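A morning at the Cloren lab in Hornville

We got there at nine and Yasir Tanoli took us straight to the block station.
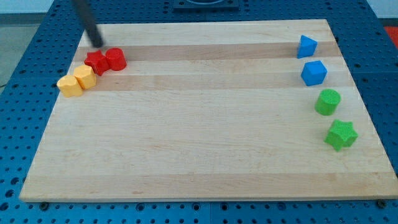 Cloren is collecting examples of a robot arm moving small shapes on a wooden board. An operator steers, the system records, and the learning team trains on the result. The goal for January is 1,000 examples, and they had 600 when we visited.

Each task is one short sentence, such as putting the warm colors on one side and the cool ones on the other. Assunta Carbone writes the sentences and throws out any that two operators read differently. Failed tries are kept too – they go in a separate folder.

Operators change over every 3 hours. I had a turn and needed 4 tries to push a star next to a cylinder. Steering is slower than it looks.

Coffee was upstairs. Parking is behind the building, off the side street.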